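The Desk With a Roof On It

The first thing I did when I finally got a hutch desk was lie on the floor and look up at it. I can't recommend this enough! From down there you see how the thing is put together, where the shelf meets the uprights, and whether whoever built it cared about the parts you don't look at.

Hutches went out of fashion when everyone wanted a bare slab and a laptop. I grew up doing homework at one, and I have missed it through three apartments' worth of bare slabs. A hutch gives you a wall to think against. It gives you somewhere to put the mail you aren't ready to open.

Eylül Dağdelen, who runs the Flurar workshop with Erhan Tatlı, has been drawing desks like this since December, and her sketchbook is a joy — page after page of cubbies, tall ones, squat ones, one shaped for a teapot. "People ask me for storage," she told me. "What they want is a shelf at eye level with something nice on it." Erhan is the one who worries about curves. A straight shelf, he says, makes you feel like you're at a bank counter. A curved one comes around to meet you.

I've become a convert to the curve. I've also become a convert to color in the back panels, which I used to think was fussy. Put a warm tone behind a gray shelf and everything you leave in there looks better, even the stuff that has no business being there.

And there will be stuff! My rule is that the desktop gets cleared every night and the cubbies are left alone. Tuncay Erdem, a friend who restores old writing desks, thinks I'm far too soft on the cubbies. He empties his every 6 weeks, wipes them with a dry cloth, and puts back half.

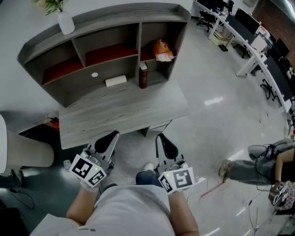 Plants go on top. I feel strongly about this. Something leafy in a plain white vase softens the whole upper half of a desk, and up there it can't tip into your papers. Books I like standing up on the desk itself, 2 at most, whatever I'm reading now. Small drawers are for stamps, keys and the good eraser, and a small drawer is plenty — give me a big one and I'll fill it with cables by spring.

The chair matters more than I expected, too. I spent years on a hard little stool because it tucked in neatly. A big chair with a curved back takes up room, and I would not trade it now for anything.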